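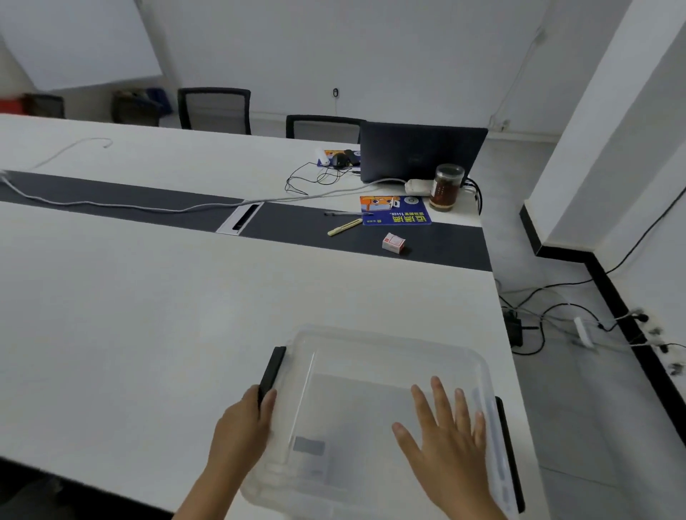 下半年设备采购:先说结论,再说吵了什么

赶着发,排版没弄,凑合看。周日之前要把单子交上去,所以这期内刊别的栏目都往后挪,整条给采购。Clerthorpe 项目组的同事请从头看到尾,其他组看前面两节和最后的“要大家做的事”就行。

结论:
双臂工作站,买,先一套。
夹爪,Zoseck 的,买两副,指尖另算。
头戴采集设备,补,具体数量看下面。
移动底盘,不买。今年不买。
桌子椅子,不列设备费,走行政。
耗材,单独立一行,别再塞在“其他”里了。

总盘子是100万,含税,含运费,含安装。上面给的就是这个数,问过两遍了,没有弹性。有人问能不能先超一点年底再平,不能。

钱怎么分

大头是双臂工作站,Provex 那边报的价,占了总盘子一半还多一点。这个比例会上有人皱眉头,能理解。报价单里包含:两条臂、底座、控制柜、急停、一年质保、上门安装。不包含:夹爪、相机、工作台面、培训。培训那一项他们单独报价,而且是按人头收,我们砍成只派两个人去听,回来自己讲。

然后是采集这块。头戴相机、手腕上的小相机、存储、同步用的小东西,合在一起算一行。这一行去年严重低估,当时只算了相机本身,没算硬盘,没算读卡器,没算备用电池,没算支架。结果年中追加,流程走得人都麻了。今年一次算够。

再然后是夹爪和指尖。夹爪贵,指尖便宜但是消耗快。指尖放耗材。

软件那边只有一项,Reddy 的排期和库存模块,续费。有人提议换掉,理由是难用。确实难用。但是换的话历史记录要导出来重新对一遍,现在没人有空。续一年,明年再说。

预备金留5万。只能用于安装和到货之后发现的缺项,不能拿来升级配置。这句话写进申请书里了。

为什么先买一套,不买两套

讨论最久的就是这个。支持两套的意见:一套坏了全组停工;两个任务可以并行;Provex 对两套有折扣。都成立。反对的意见:场地。我们现在的房间,两张白桌子拼在一起,中间一条深色的走线带,人坐下来做桌面任务刚好。桌面上已经有电脑、鼠标垫、插线板,线还拖到地上。双臂工作站进来,底座要落地,周围要留出急停能跑到的距离,还要有人站着看。一套都要重新摆,两套就得换房间。换房间又是另外一笔钱,不在这100万里。

还有一条没写进纪要但是我觉得重要的:我们对这套东西到底能做什么、不能做什么,心里没数。先拿一套跑起来。跑顺了,明年第二套,理由也好写。

折扣的事去谈过了,Provex 同意把第二套的优惠价保留到明年预算期,书面确认还没拿到。拿到之前就当没有。

任务清单决定设备清单

去年的教训:先看设备目录,看中什么买什么,买回来再想干什么用。今年反过来,先把任务列出来,再倒推。Clerthorpe 那边列了20个桌面任务,全是人手能做、客户现场真的会遇到的。盒子类占得最多:透明塑料收纳盒,带黑色卡扣的那种,开盖、盖盖、扣卡扣、挪位置、翻过来。听着简单。每一条都对应一项硬件要求,我摘几条:

开盖合盖。两只手都要用,单臂做不了,这就是为什么一定要双臂。之前有人说买单臂加一个固定夹具能省一大笔,夹具那条路子我们试算过,每换一种盒子要换一次夹具,夹具设计加工的时间比省下来的钱更难受。

扣卡扣。对力的要求最高。按轻了扣不上,按重了盒子跑。夹爪必须带力反馈,Zoseck 两个型号里只有贵的那个有,所以选了贵的。便宜那个型号从单子里划掉了,请不要再问。

透明件。深度相机看透明塑料,大家都知道什么结果。相机选型这一条卡了很久,最后方案是普通彩色相机为主,深度当参考。省下来的钱挪给存储。

推、按、压住。手掌摊开按在盖子上这种动作,人做起来不用想,两指夹爪没有手掌。这一类任务今年先标成“只采集人手数据”,机器人那边不考核。有同事建议买灵巧手,看了价格,一只就能吃掉整个耗材行加预备金还不够,而且交期说不准。放进明年的愿望清单。

小件混放。笔、小纸盒、美工刀一类的。笔可以,小纸盒可以,美工刀不上机器人,人手采集的时候刀片也必须收回去。安全那边提的,照办。

采集设备补多少

现有的头戴设备有几套是旧的,电池撑不了一个上午。维修报价问过,修一套的钱够买半套新的,不修了,报废流程走起来。新买4套,加上还能用的旧的,够两组人轮换。

有人问为什么不买更多,头戴设备又不贵。设备是不贵,后面的事贵。每多一套设备,多一份数据要拷、要检查、要标注、要存。标注的人手没有增加,采得再多也堆在那里。去年有相当一部分素材到现在没人看过,硬盘占着。所以今年定的原则是,采集量跟着标注能力走。标注那边说能吃下多少,采集就采多少。

存储单独说一下。去年买的是移动硬盘,便宜,方便,也丢得方便。今年买机架式的,放机房,移动硬盘只用来中转,中转完当天清空。机架式的报价拿了三家,最低那家不含硬盘,看清楚再比,我第一遍就没看清楚,差点把它排第一。

计时。桌上用的小计时器,这种东西不用走采购,办公用品里领。领之前看一下抽屉里有没有,别每次做任务都领新的。

耗材这一行为什么要单列

因为去年“其他”那一行最后什么都有。盒子、胶带、扎带、指尖垫、标签纸、咖啡。对,有人把咖啡报进去了。财务退回来一次,整行一起卡住,指尖垫断货,机器停了快一周。

今年耗材行里只有下面几类:任务用的物品(盒子、杯子、布、纸箱之类),指尖和指尖垫,线缆和扎带,标签和标定板。其他的一概不进。

任务物品怎么买也要改。以前是谁需要谁上网下单,结果同一种盒子买回来三种尺寸,盖子互相盖不上,数据里混在一起也分不出来。以后同一个任务只用同一个型号,一次买够一批,盒底贴标签,登记到 Reddy 里。卡扣断了的盒子不要扔,单独收一箱,坏件本身也是任务。

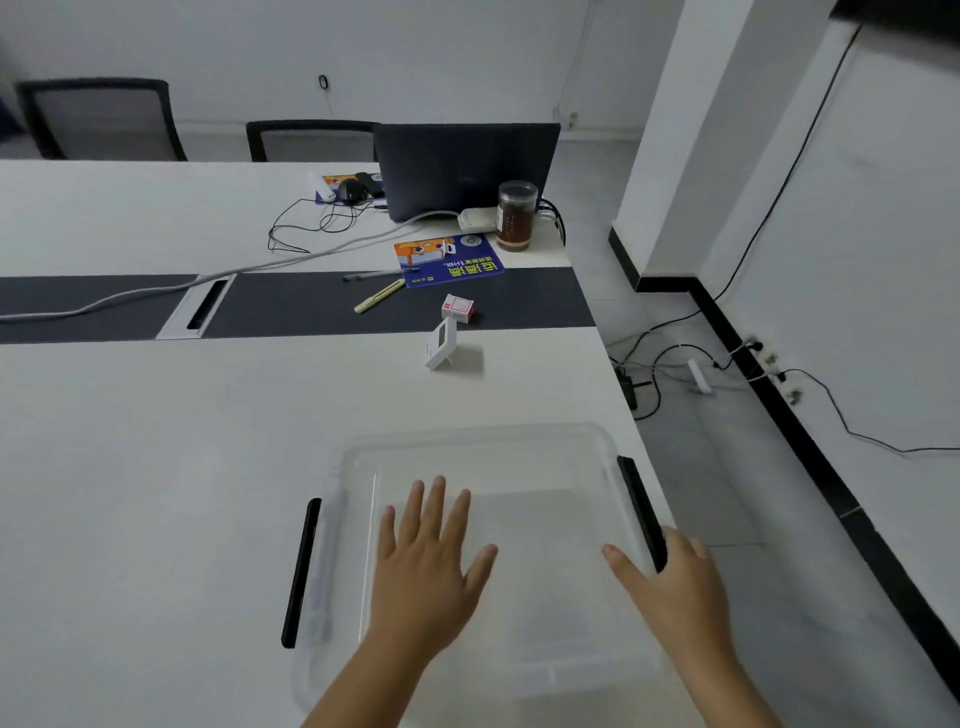
盖子和盒身要分开登记,这个之前漏了。盖子单独放在桌上练、单独翻面的任务不少,盖子的损耗跟盒身对不上,去年就是盒身剩一堆,盖子不够用。这次下单跟供应商说好了,盖子可以单配,单价比整套低不少。卡扣能不能单配还在问,对方说要查,那就等。黑色卡扣的型号照旧,别换颜色,换了颜色前后数据没法比。

指尖垫按去年实际用量再加一成报。有人觉得报少了,双臂来了肯定磨得更快。有道理,但是没有依据,先按一成,不够用预备金补。

交期和安装

Provex 说下单之后4周到货。我个人不太信,同行那边听到的都比这个长。排期表里还是按他们说的写,后面空出一段缓冲,缓冲期里人手采集照常做,不会闲着。

夹爪从 Zoseck 直接发,不经过 Provex。好处是便宜一点,坏处是接口不匹配的时候两边会互相推。已经要求两家各出一份接口确认,盖章的那种。没有这两份东西,不付首款。这条请项目组的同事记牢,供应商打电话来催首款,一律转给采购,不要口头答应任何事。

安装之前房间要做的准备:

电。现在靠墙那一排插座,适配器和插线板都挤在地上,黑线白线混在一起。控制柜不能跟这些挤一路。行政同意单拉一路过来,施工费他们出,时间要跟我们对。

线。桌上桌下的线趁这次全部理一遍。走线带和桌面的穿线孔本来就是干这个用的,请用起来。没有标签的线,理线那天统一拔掉,谁的谁来认领。

桌。两张白桌子保留,给人手采集用。工作站的台面另外定做,高度跟现在的桌面一致,这样人手数据和机器数据的视角不会差太多。颜色也定白的。有同事提过白桌面配透明盒子很难看清边缘,想换成灰的。讨论下来,维持白色,因为之前的数据全是白桌面。另外备一块深色垫布,做对照用,算在耗材里。

椅子。挪到走廊或者隔壁。工作站周围不放椅子,上次安全检查已经说过了。

桌面上的私人物品。水杯、零食罐、书、鼠标垫,采集的时候背景里有什么就录进什么。算不算问题,数据组内部意见不统一,一派说背景杂一点对训练好,一派说干净好筛选。采购这边不站队,只提一个要求:工作站台面上不放吃的喝的。控制柜进了水不保修,合同里写得很清楚。

没买的东西,以及理由

移动底盘。呼声很高,演示好看。问了一圈,20个任务里没有一个需要机器人走动。没有任务就没有预算。明年谁想要,请先写任务。

力控手套。借来试过,戴上以后人的动作变慢,手指伸不直。不买。

第三方标注外包。看了样例,质量参差,返工时间算进去跟自己标差不多。先不外包。留了联系方式,明年量上来再谈。

高速相机。有一位同事坚持要,说扣卡扣那一下太快。看过他录的对比,确实清楚一点点。价格不是一点点。改成租,租一天,把卡扣相关的任务集中在那一天拍完。租金从预备金之外的项目经费出,已经批了。

自己搭双臂。每年都有人提。零件加起来是便宜,大概省三成,人工没算。上一次自己搭单臂,搭了大半年,调试又是大半年,搭的人走了以后没人敢动,现在还在仓库里。仓库那台谁要拆零件可以来登记。

二手。问过一家,同型号,看着不错,控制柜固件版本老,原厂不给升级。放弃。

关于比价

财务要求每一项超过限额的都要三家报价。双臂工作站这一项最麻烦,能同时满足臂展和负载的就那么几家,其中一家报价单是英文的,财务要翻译件,翻译件要盖章。已经在弄了。

比价表里加了一列“三年总花费”,质保、备件、校准都摊进去。加了这一列之后排名变了。首次购买价最低的那家,备件贵得离谱,一根腕部线束的价格看了两遍以为多打了个零。三年算下来它排到最后。Provex 首购价中间偏上,三年算下来最低。这一列以后固定保留。

备件清单大家也看一眼,在共享文件夹里。目前打算随首批买的备件:腕部线束一套、急停按钮一个、夹爪转接法兰两个、指尖若干。有经验的同事觉得缺什么直接在表里加,写清楚为什么,不写理由的我会删掉。

予算之外的一件事:人

设备来了谁用,这个问题采购回答不了,可是每次评审都会被问。现在的安排是两个人去 Provex 听培训,回来带组里其他人。人手采集那边维持原来的轮班,上午一班下午一班,一班不要连续太久,手会酸,动作会变形,数据一看就能看出来。轮班表在 Reddy 里,改班请在系统里改,别在群里说一声就算。

还有一个实际问题。双臂到了以后头几周基本是在调试,采不出可用的数据。评审表里有一栏“到货后首月产出”,去年大家习惯性填得很好看,年底一对,难看。今年这一栏填的是“调试记录和问题清单”,产出填零。领导问起来,口径一致。

有人问过的

问得比较多的几个,一起回了,省得一个一个私信。

旧夹爪怎么办?留着,装在仓库领出来的测试架上,专门跑磨损测试。不要装到新臂上,法兰不一样,硬拧会伤螺纹。

盒子能不能自己从家里带?不能。型号对不上,登记也没法登记。

申请里为什么没有显示器?显示器走行政,跟桌椅一起。已经帮忙提了两台。

任务清单还能加吗?能,周日之前。加一条要同时写清楚用什么物品、几只手、成功怎么判定。只写一句“整理桌面”的退回。

采集用的电脑要不要换?现在那台笔记本够用,拷数据慢是因为接口用错了,换个口再试试。真的不行再来找我,预备金不管电脑。

Zoseck 的贵型号和便宜型号,手指能通用吗?说能。样品没到,到了装上看过再信。

质保期从哪天算?从验收签字那天算,跟到货日期没关系。所以验收不要急着签,也不要拖。验收标准在合同附件里,核心就一条,连续做合盖动作,中间不报错。次数还在跟 Provex 谈,他们想少,我们想多。

能不能把验收物品换成纸箱?对方提过。不换。合同里写的就是带卡扣的透明收纳盒,我们平时用什么就拿什么验。

风险,随手列的

汇率。报价是人民币,暂时不受影响,备件是另外一回事。

房间。拉电的施工时间没定下来,是现在最大的不确定。行政说尽快。尽快是多快,没说。

接口确认函。Zoseck 的在路上,Provex 的还没动静,已经催了。

耗材行被砍。评审的时候最容易被砍的就是耗材,看着零碎,说不清楚。所以每一类后面都附了去年的用量,谁要砍请先看用量。用量表有几格数字是估的,标了黄,知道准确数的同事帮忙改一下。

人。见上。

要大家做的事

Clerthorpe 组:把任务清单最后核一遍,物品型号对齐,特别是盒子那几条,盖子和盒身分两行写。

数据组:标注能力给一个数,按周算。给不出来就给一个范围。没有这个数,采集设备那一行评审一定会问。

硬件组:备件清单补充,仓库里的旧件盘一遍,能用的标出来,在申请里抵掉。

所有人:桌上地上没有标签的线,贴标签。标签纸在打印机旁边的柜子里,用完了说一声。

在说一遍截止时间,周日晚上,系统到点自动锁,锁了我也打不开。附件传 PDF,别传截图,上次有人传了拍屏幕的照片,财务打电话过来问是什么。

评审如果顺利,下一期登最终批下来的数字和到货安排。没批的部分也会登。有意见直接改共享表,改完留名字。

——采购组,发出前没校对,见谅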